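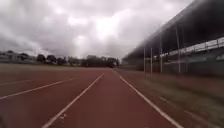 Every lane at the Korkstead athletics ground has to be checked for worn paint, lifted seams and soft spots, and until June that meant Fergus Chisholm on foot with a clipboard and a can of marking spray. Now a wheeled inspection robot from Horine does the laps. It keeps between the two white lines of its lane, past the long covered grandstand with its seats all empty, and logs the surface as it goes - 73 faults on its first full survey, each one with a position Chisholm can walk straight to!

He loves it. His knees love it too. The job hasn't shrunk, though: he spends his mornings sorting the robot's flags from the real trouble, and his afternoons on repairs he used to put off for weeks. Two of the younger grounds staff have learned to read the surface maps, and they argue over them at lunch like box scores. Rutherford, the contractor that relays the track, now gets those maps before it sends out a crew. Next up is the warm-up straight, 206 yards of it.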